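Equipment Planning for a Small Manipulation Lab
Handout 4: Buying, budgeting, and the stuff you forget to put on the list

Before we start: the spreadsheet template is on the course page, in the same folder as last week's reading. Please download your own copy. Last term three teams typed into the shared one at the same time and we lost a full set of quotes.

OK, so. You've been given your project scenario by now (Cerkeo, Eskola or Anell) and you need to turn it into a purchase plan. I know this feels like the dull part of the course. I like it a lot, I have to say, and I've been doing it long enough to have made most of the mistakes in these notes myself, a few of them twice.

1. Start from the task list, then the hardware

Everybody opens the catalog first. I do it too, it's fun, there are arms in there I'll never be able to afford and I read the pages like other people read travel magazines. But close the catalog. Write down what the robot has to touch in its first six months. Nouns only. Cup, towel, drawer handle, bag of rice, whatever it is. Then next to each noun write what has to happen to it: lift, press, cut, pour, fold.

When I did this for our Olow bench the list had a lot of soft and crumbly things on it, and that one fact changed more lines in the budget than the choice of arm did. Soft material gets into places. It sheds. It doesn't come back to the same shape for the next try, so you need a person nearby to reset it, and that person's hours belong in your plan as well.
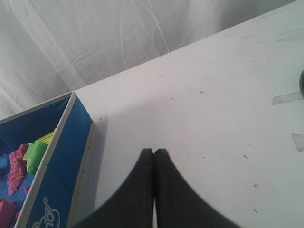

Figure 1. Wrist view at the Olow bench: gripper fingers, pink modeling sand and two plastic molds in their box.

Look at the tabletop in Figure 1 for a second and think like a buyer. There are pink specks on the white surface well away from the box, and a couple of strips of tape stuck down at the right. A tabletop is a consumable! Mine went into the first budget as "furniture, one time," and I was wrong. Put in a line for replacing or resurfacing it. Put in a line for cleaning supplies too, and make it bigger than you think.

2. The three piles

I sort every plan into three piles, and your spreadsheet has a tab for each.

Pile A is the things you buy once and depreciate: arms, controllers, mounting frame, the main computer. Your finance office will have a rule on what counts as capital equipment and what counts as supplies, and the rule is different everywhere, so go and ask before you sort. If an item lands on the wrong side of the line it can add weeks to the order.

Pile B is the things that wear: fingertips, cables, gripper pads, brackets, the screws for the brackets, camera mounts, curtains, table surfaces. Cables are the one I'd underline. An arm that moves all day flexes its cable all day, and the spare always has a longer lead time than the arm did (don't ask me how that can be, I've stopped trying to understand it).

Pile C is the props and materials, meaning everything on your noun list. Dough, sand, molds, plates, knives, boxes. These are cheap one at a time, so people leave them out, and then someone is paying for modeling dough out of pocket and getting grumpy by June. For the Olow bench I set aside 200 dollars a month for Pile C and we spend nearly all of it.

A rule of thumb for your first draft: take the Pile A total and set aside 33 percent of it for Pile B in year one. It looks like a lot on the page. You can argue me down in your write-up if you've got wear figures from your vendor, and I'd be happy to be argued down, but you need the figures.

3. One arm or two?

This is the question that splits the room every year. A second arm doubles a big line in Pile A, and it also brings a second controller, more cable, more mounting, more calibration time and a bigger table. So you want a reason that comes from the task list.

Go through your verbs. Lift, press and pour can often be done with one arm if you're willing to add a fixture, and a fixture is a very cheap helper. Cut is harder. When you cut something soft, it wants to slide or stick to the blade, and a second hand to steady things is useful. Same with opening a bag, or anything with a lid.

What I want in your plan is a small table (rows are tasks, columns are "one arm," "one arm plus fixture," "two arms") with a yes or no in each cell. If the two-arm column only wins on a single row, buy the fixture and keep the money. If it wins on a lot of rows, buy both arms in the same order. Adding the second one a year later is painful: the model has been revised, the mounting holes have moved, and the discount is gone.

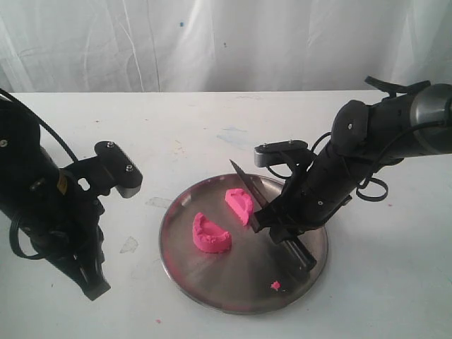
Page last changed: Sunday, 9:40 p.m.

The cutting task is a good one to price out as a group, so let's do it. On the bench you've got two arms, one of them holding a kitchen knife in a multi-fingered hand, and a round stainless steel plate with two pieces of pink modeling dough on it. Write down every item that had to be bought or made before that could happen. My own list for this has a lot of lines, and most of them are nowhere near the price of an arm.

Start with the hand. A multi-fingered hand costs a good deal more than a plain gripper, so the question you have to answer is whether the task needs the fingers. Gripping a knife handle made for people is one case where they may earn their keep. The cheaper route is to bolt the tool to the arm and skip the hand completely. That's a fair choice if the robot only ever cuts. If it also has to put the knife down and pick up a mold, you're looking at either a hand or a tool changer, and I'd like to see both priced.

Then brackets. There's one on top of the hand and another above the gripper on the other arm. Brackets get designed in an afternoon and then redesigned for a month. Budget shop time for at least 2 rounds of every custom part. If you have no shop, get a quote from outside and put it in, because "we'll print it" is a plan for the prototype and you'll still need the real one.

Then the curtain. I get asked about this every time. A plain cloth backdrop is one of the cheapest items on the whole sheet and it saves you from having the rest of the room in your camera views. Buy two so one can be in the wash.

And the plate: stainless steel wipes clean, and it also throws light back at the camera. You can see the streak across it. For some projects the reflection is exactly the kind of thing you want your system to cope with, for others it's a nuisance and a dull plate will do. Either way it's a few dollars, so buy several kinds. Variety in Pile C is the best value in the entire budget.

4. Safety lines

Any plan with a blade in it needs a safety section, and the section has costs. Emergency stop buttons within reach of wherever people stand. A marked zone on the floor. Storage that locks. Cut-resistant gloves for whoever resets the task. Training hours, at the real hourly rate. Your safety office may also want a written risk assessment before they'll let you power up, and if you have to hire someone to do it that goes on the sheet as well.

Please don't bury these under "miscellaneous." I take points off for that, and a real reviewer will simply send it back.

5. Timing

Money is half of the plan and the calendar is the other half. Ask each vendor for lead time in writing, and ask separately for the arm, the hand and the spares. Lay them out on one chart with the room work (power, network, table, lighting). What usually happens is that the arms arrive before the outlets do, and then you have very expensive boxes in a hallway.

Stagger your Pile C buying. You don't want a year of modeling dough on the shelf drying out. Buy for a month, see how fast you go through it, then set up a repeating order.

Also leave a gap between "arms installed" and "work begins." For the scenarios in this course I want to see 100 hours of setup and calibration on the chart for a two-arm bench. People always try to shave that number. If you shave it, tell me which tasks you're dropping.

6. Scenario notes

Cerkeo: your budget is the tightest and your task list is the shortest. Look hard at the fixture column. There's also a used arm on offer in the scenario packet, so read the service terms on it closely before you get excited.

Eskola: you've got the money but the room is small. Do a floor drawing before anything else, with the arms at full reach, and remember someone has to be able to walk around the table with a tray.

Anell: soft materials all the way, and shared equipment. Decide who pays for wear. The packet doesn't say, and it's meant to be something you raise in your write-up.

7. What to turn in

One spreadsheet with all three tabs filled in, plus the one arm or two table.
One timing chart, a single page.
A write-up of two pages or less. Tell me the three lines you're least sure of and how you'd firm them up.
Quotes or price sources for everything in Pile A. For Pile C a store listing is fine.

Use list prices and leave out the education discount unless you have it in a quote. Shipping and import charges get their own lines. If your total comes in over the scenario budget, hand it in anyway with a note on what you'd cut first and what that would do to the task list.

Questions go on the course board so everybody can see the answers. Next handout is on service contracts, so bring the one from your scenario packet, with the exclusions page marked up.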